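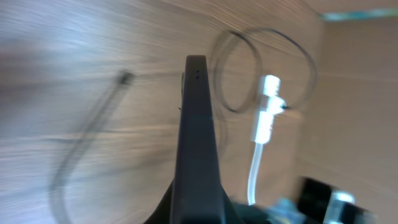 Black and white cables on the pale wood.

She began with the cables after moving to Mirkden in November, and she is still fond of the job. "I do like a coil," she told me, laughing, "a nice loose one - if you wind them tight they only sulk at you later." She keeps the black leads apart from the white ones, and once found 2 chargers she had blamed her sister for losing. "I rang her straight away, of course, and we talked until teatime!"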